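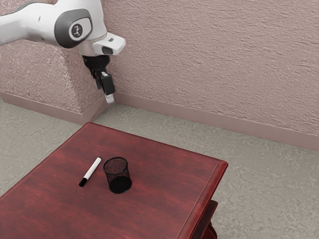 A white robot arm with a two-finger gripper behind a table holding a marker and an empty mesh pen cup (computer-rendered view).

Call for participants: Working Beside Automation
Nomesier Institute for Working Life, Davholm

The Institute invites applications from office, stores and packing staff to take part in a study of automation at work. The study is carried out with Cirkoven, an office supplies distributor which is introducing robot arms at its Hegyi site for sorting, clearing and refilling desk items. The site employs 420 people, and the order desks there handle 1,654 product lines.

Putting a marker into a pen cup is a small task. At Hegyi, tasks of this kind have until now been shared among packing and returns staff and fitted in between other duties. When they pass to a machine, the remaining work is divided up differently. Staff may be asked to check the arm's work, to set out items for it or to step in when it stops. We wish to learn how these changes affect pace, breaks, skill and contact with colleagues, and whether job descriptions keep up with them.

What participation involves

Participants will attend 8 sessions in Davholm, each lasting 90 minutes. In the early sessions they will watch simulated tabletop tasks on screen and say how they would plan their own work around the arm. Later sessions are held in small groups and deal with shift patterns, handovers and training. Participants will also be asked to keep a short work diary between sessions. No session requires heavy lifting or direct contact with moving machinery.

Who may apply

Applicants must be aged 18 or over and have worked for at least one year in an office, warehouse, mail room or similar setting. Experience of robots or computer programming is not needed. Applications are welcome from people whose duties have already changed through automation, and from those who have doubts about it. Cirkoven staff may apply on the same terms as other applicants – their line managers will not be told who has applied or taken part.

Payment and expenses

A fee is paid for each session attended, and standard-class travel to Davholm is refunded on production of a ticket or receipt. Participants who withdraw will be paid for the sessions they have completed. Reasonable adjustments can be made on request, including written materials in large print.

Use of information

Diaries and session notes will be stored without names. Cirkoven will receive a summary of findings only, and the same summary will be sent to all participants.

How to apply

Application forms are available from the Institute's reception and from the staff notice board at Hegyi. Completed forms must reach the Institute by March 6, 2020. Sessions begin in May.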